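Fri 4 April

The quilt is back out of the cupboard

So I've started again. Those of you who've been reading since last winter will remember the Great Sulk, when I stuffed the whole half-pieced top into a pillowcase and shoved it behind the vacuum. Well, it's out, it's been pressed, and I've spent three evenings this week on it with a cup of tea going cold beside me.

The plan is the same as before: 144 blocks, twelve by twelve, all from the scrap bag Mum handed over when she moved into the unit. Old school dresses, a bit of curtain, one very loud shirt of Dad's that I'm fairly sure he never agreed to part with. I had 108 of them done when I put it away, which sounds like a lot until you lay them on the lounge room floor and realise how many of them are the same brown.

And that was the trouble, really. I'd sewn all the easy colours first and left myself with brown, grey and a sort of porridge. Kenza Berrada (my quilting conscience, for newer readers) came round on the weekend, stood over the whole thing with her arms folded and said, "You need orange." I hate orange. I have never owned an orange anything. She went out to the car and came back with half a metre of it.

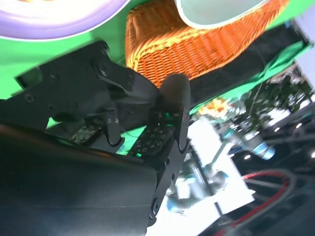

I left it draped over a chair for two days hoping I'd stop noticing it. Then I cut one little square, just to prove her wrong, and popped it in next to the brown, and the brown turned into chocolate. Very annoying! I've now cut another nineteen and I'm rationing them, because the shop in town is out and I'm not paying what they want for postage.

A few of you asked about thread after my last post. I'm still using the Gakell cotton in a mid grey for nearly everything. I did try the Padska, which has a lovely sheen on the reel, but my machine chewed through it and I spent a whole Sunday picking fluff out of the bobbin case with a toothpick. It could be my tension. It's probably my tension. If you've got an older machine and it behaves for you, please tell me your settings in the comments, as I've bought two reels of the stuff and I'm too stingy to bin them.

The other question was whether I'm going to hand quilt it. I said yes last year, very grandly, when I'd had a glass of wine. Now I've done a test piece and my stitches wander all over the place, like a dog on the way home from the park. Sânziana Tudose does hers in a hoop in front of the cricket and they come out perfectly even, and she's offered to sit with me for an arvo and sort out my thimble finger. I'll take her up on it. I might still send the big panels out to be machine quilted and just do the border myself, but don't tell Kenza.

The aim is to have the top finished by June, in time for my niece's birthday, though she's turning four and has asked for a scooter. She's getting a quilt. Her mother can do the scooter.

Next job is the binding. I've got a navy remnant and a green stripe, and I've changed my mind twice since lunch. Stripe on the bias is winning as I type this.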